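Topic: Dell tower, cooler off, which RAM slots to fill first?
Forum: Desktop Repair and Upgrades

flallon_fan
Posts: 166
I have an older Dell tower open on the bench and want to put memory back in it. It was sold to me with no sticks. The cooler is off too, so the CPU is sitting in the socket with the retention bracket closed over it. Power supply is the long silver kind that sits across the bottom of the board when you lay the case on its side. 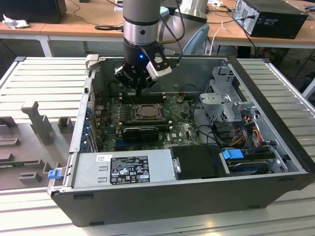
I have two matching sticks and a third odd one from another machine. My plan is to put in all 3, then paste, then the cooler, then see if it posts. Does it matter which slots I use? I don't have the manual and the print on the board is too small for me.

hakim_bench
Posts: 2,875
Use the matched pair only and leave the odd one in the drawer until the machine boots. On most Dell boards of that type the first pair goes in the slots with the white latches, if yours has them. If the latches are all the same color, look for DIMM1 and DIMM2 printed at the end of the slots. A phone flashlight held low helps with reading the print.

And put the cooler on before you apply power. I know you said that was the plan, but I have seen people skip it for a "quick test."

Rmoussa
Posts: 658
Disagree on the order. I would do cooler first, memory second. Some of those Dell coolers are a tight fit with a shroud, and you want both hands free to get the screws started evenly. Sticks go in last and take ten seconds.

hakim_bench
Posts: 2,875
It depends on the cooler. With the big ones that hang over the slots you can't get the memory in afterward. I do memory first every time and have never regretted it.

Rmoussa
Posts: 658
I have. Leaned on a stick with the side of my hand while I was chasing a cooler screw and cracked the slot. That board went in the recycling.

flallon_fan
Posts: 166
The cooler I have is low and doesn't reach the slots, so either would work. Does the graphics card need to come out first? It's a small one, just below the socket.

Faraji Shemweta
Posts: 41
Leave the card in if you can reach the slots without touching it. They are on the other side of the socket from the card. If you do want it out, the blue tabs by the slot covers are where to start. Don't force them, old ones snap.

I would spend the time on the cables. Get the SATA cables out of the way before you press down on anything.
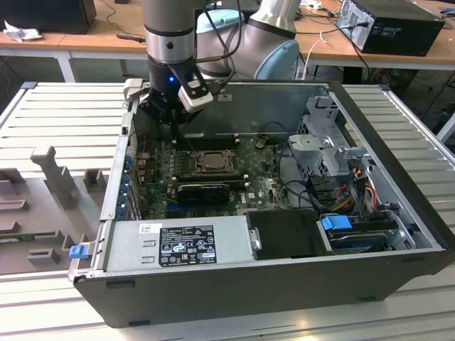 Drive cage side, with the power cables running down the cage and the SATA cables across the board.

Rmoussa
Posts: 658
Agree about the cables. I use a loop of garden tie.

hakim_bench
Posts: 2,875
I would leave them alone. You pull on an old SATA plug and the plastic breaks off in the drive, and then you are buying a drive. Move them with one finger and hold them there.

flallon_fan
Posts: 166
I'll tie them back loosely. What about paste? I have a tube of Ekix that came in a kit. There's a shop in Clestville that sells better stuff but it's a drive.

Faraji Shemweta
Posts: 41
Any paste that hasn't dried out in the tube is fine for an office machine. Wipe the top of the CPU with alcohol first, let it dry, small dot in the middle. Also clean the bottom of the cooler — people forget that side.

Rmoussa
Posts: 658
What he said. If it beeps or blinks at you on first power up, reseat the memory before you change anything else.

flallon_fan
Posts: 166
OK. Matched pair, cooler, then power. I'll post the light code if I get one.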